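Visits > Trade and Open Days > Sultance

An Open Day at Sultance, Where They Take Bags Seriously
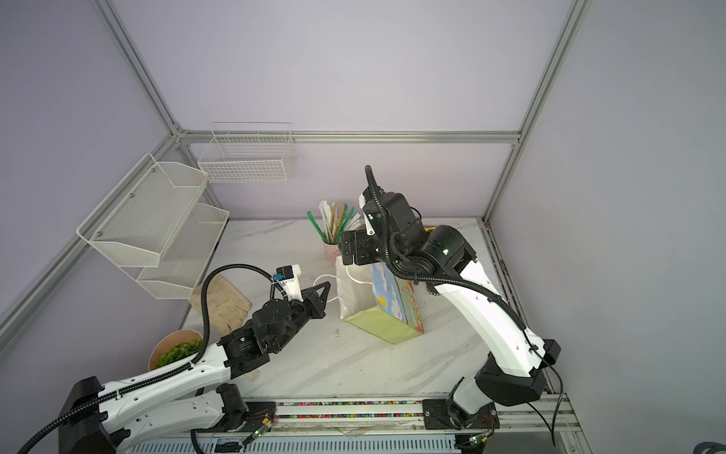 2 min read

I went to the Sultance open day for the free coffee and came away with opinions about paper bags. The building is in an industrial park behind the Adetti tile showroom, and you get there by following 11 signs, one of which points at a hedge.

Hall 3 is gift packing. The tabletop is white with a marble pattern, very much the bathroom of somebody who has done well, and on it went a white paper bag with a rope handle and a colorful box. I have wrapped presents on an ironing board for most of my adult life, so this felt like a step up. White mesh shelves hang on one pale lavender wall and a wire basket on another. The basket was empty. I checked twice, hoping for samples.

Rope handles, we learned, are a touchy subject. Our guide prefers them to ribbon and plainly thinks less of Zusberg, a rival down the road, for going flat and twisted. A man from Sundqvist asked what a bag like that costs and was handed a brochure of 68 pages. It doesn't say.

The coffee was fine. The next open day is in July, and parking is at the back, past the hedge.

Last updated: May 21, 2020
Print this page | E-mail this page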